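Saturday, February 23, 2019

PRESS RELEASE

For immediate use

Tenants' group doubts Golletti's promise on hidden camera checks

The Pratness Lodgers' Association has given a cool welcome to a plan by Golletti, the short-let agency, to have its rooms "certified private" by an outside firm. The group says the plan asks guests to take a great deal on trust, and that most of the questions it put to the agency have not been answered. 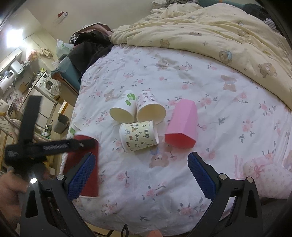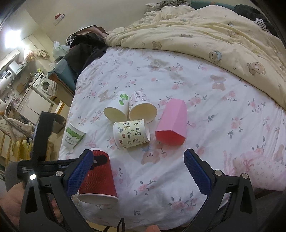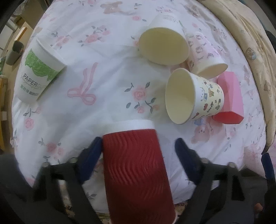 Golletti announced the scheme after guests in Pratness complained to police that they had been filmed without consent in rooms booked through its site. Police have said only that enquiries are going on. No one has been charged, and the association does not intend to guess at who was responsible.

Under the plan, a contractor called Gaber will visit each of the 563 rooms Golletti lists in the district, search for recording devices and issue a certificate to be shown on the booking page. The agency says 262 rooms have been passed so far. It has not said how many failed, or whether any did.

Elsa Lindqvist, who speaks for the association, said a certificate showed what an inspector did or didn't find on one particular day.

"A camera can be put in a room in two minutes," she said. "If the inspector comes in the morning and a stranger with a spare key comes in the afternoon, what is the certificate worth? We asked Golletti that and they sent us a copy of their own announcement."

The association is also uneasy about who pays. Gaber is hired by Golletti, reports to Golletti and, as far as the group can find out, has no duty to tell a guest or the police when it finds something. Golletti has said that "any concerns will be passed to the proper authorities where appropriate". The association asked who decides what is appropriate and got no reply.

Then there is the notice given to landlords. A letter seen by the association tells them to expect an inspector on a named day, with the hour to be agreed by phone. Ms Lindqvist said she could not see how that would catch anybody.

"If you had hidden something you'd take it down the night before. I don't know anyone who would leave it up and put the kettle on."

Questions about the app

Guests will be asked to download Karnik, an app the agency says can find wireless cameras using an ordinary phone. Golletti describes it as giving "complete peace of mind". The association asked for test results and was told that these were commercially sensitive.

The group accepts that an app of this sort may pick up some devices on a shared network. It would like to know what happens with one that saves to a memory card and sends nothing at all. It is worried that a guest who sees a green tick on a screen will stop looking.

It has asked as well why Karnik needs permission to use the phone's microphone and contacts list. Golletti says the permissions are "standard". The association would expect a product sold on privacy to have a better answer.

What lodgers have told the group

Of the 61 people who wrote to the association this winter about privacy in short-let rooms, nearly 50 said they had not known whom to tell. Several had rung the agency's helpline and been offered a voucher towards another stay. One was asked to post the device back to the landlord. The association's advice to anyone who finds a camera is to leave it where it is, leave the room if they can, and ring the police before ringing the agency.

The association is calling on Golletti to publish the number of rooms that have failed inspection, to end advance notice of visits, and to report every find to the police on the same day. It also wants the word "certified" taken off booking pages until the first round of checks is finished. The agency says that will be in May.

"They may surprise us," Ms Lindqvist said. "I'd be pleased if they did. But we were told in the autumn that the helpline would be sorted out, and people are still being sent vouchers."

The association has asked for a meeting with the agency and is waiting to hear whether it will get one.

ENDS

Notes for editors

The Pratness Lodgers' Association represents people in rented rooms and short-let housing in the district. It takes no money from letting agencies.

Elsa Lindqvist is available for interview. The association will not pass on the names of people who have written to it, and asks reporters not to approach guests at the addresses concerned.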